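# The white table: gallery

Friday 11th November

Most of the small jobs at Woltside get done at the white table. Plugs are rewired on it, little parts are sorted on it, and things are left on it at the end of the day that ought to go back in a drawer. This page is part of the Woltside rooms gallery, and it covers the table and what tends to be lying about on it.

The table came to us in July from the old Plonum workshop, along with 2 stools and a box of offcuts. We paid 80 for the lot, which included delivery up the stairs. The top is pale and smooth. It marks less than we expected, though it shows every bit of dust, and it wants a wipe with a damp cloth most mornings. There is a wooden edge along the far side. I have left that bare so far. It will probably get a coat of oil in the spring, if the tin from the Châu bench job hasn't gone off by then.

Electricity was the first thing to sort out. The wall sockets are behind the table and awkward to reach, so a power strip lives on the top and its cable goes over the back. I tried fixing a strip underneath to keep the surface clear, but I was forever on my knees looking for the right socket. On top is less tidy — and a good deal more use.

Small metal parts are the other constant. We buy pins in bags of 800 from Vurnance and decant them 50 at a time into jars, and they still get everywhere. A pale surface helps. Anything dropped on the old brown bench was gone for good, and the floor at that end of the room is too dark to find much on. If you are setting up a table of your own for this sort of work, I would choose a light top before I worried about the size of it.

The curtains round the room are black and hang the whole way down. They keep the daylight off the screens at the desk and take the edge off the echo. They also collect fluff, and the vacuum cleaner does not like them.

The pictures follow in no special order. Anyone who would like larger copies can ask at the Woltside desk.
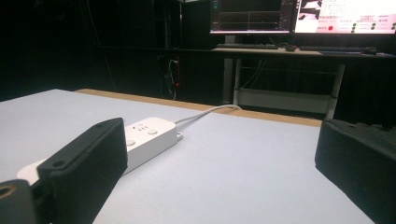

The power strip lying along the table, with its cable going off over the wooden edge.
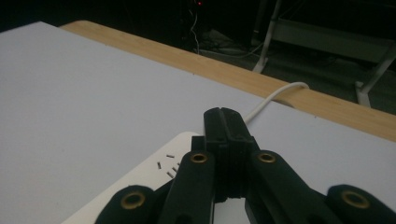
Five small metal pins.
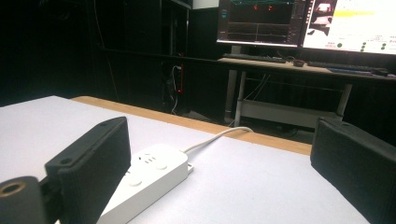

Power strip again, and the cord on its way to the back of the table.
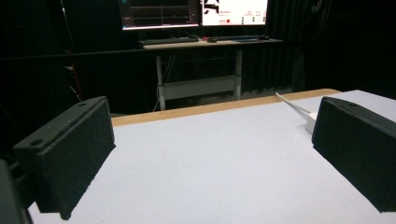 The far side of the table, with the desk, keyboard and mouse against the black curtains.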